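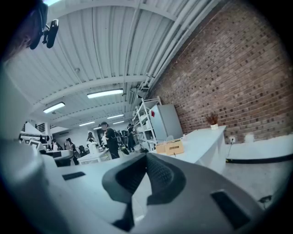
Small station, long memory

Zuranine FM reaches 3,000 homes on a good day and fewer when the wind is up. In May it picked up a regional media award for its flood coverage, and the certificate now leans against the kettle in the kitchen.

The award was for 54 hours of near-continuous broadcasting last November, when the river cut the road at both ends of town. Station manager Deepika Reddy ran the desk for most of it. "People wanted to know which crossing was open," she says. "We told them, and then we told them again."
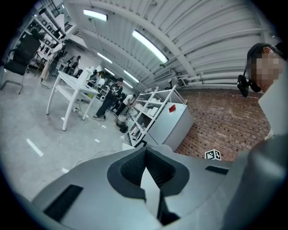
Sreekumar Rao did the outside calls that week, mostly from the showground. He had used a hand-held microphone for years and gave it up on the first night, when he needed both hands for the road list. A headset with a boom that comes forward to the cheek, like the one worn here, keeps the voice level when the speaker turns to look at something. Rao now uses one for the footy as well, though he still takes it off for interviews.

The judges mentioned the station's written log. Every road report was put down with the time and the caller's first name, and anything secondhand was read out as secondhand. Irén Szénási, who taught the station's reporters that rule, retired before the flood and heard the whole thing from her daughter's place up the hill.

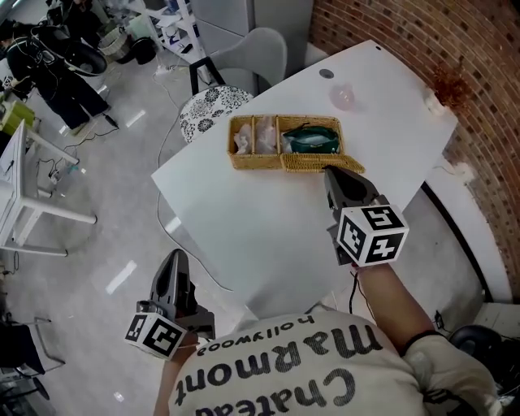 Messages also came in on paper, pushed under the door when the phones dropped out. Reddy sorted them into roads, people and stock, using three ice-cream containers. A wicker tray divided into three, like the one on the white table, would do the same work, and the lid could be folded open while people were busy. There were 600 notes by the end — the station has kept them all.

Not everything went well. The backup transmitter failed on the second morning, and the Skjelbred end of the valley heard nothing until lunch.

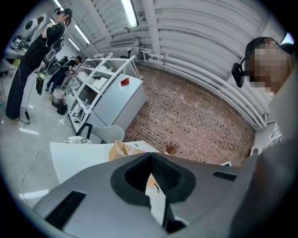 A replacement is on order. Karthikeyan Naidu, who looks after the mast, wants it housed higher up the hill, where a vehicle can reach it from the back road. The landholder has agreed and the paperwork is with council.

The prize money will go towards the shed. Reddy is back on breakfast, starting with the river heights at six.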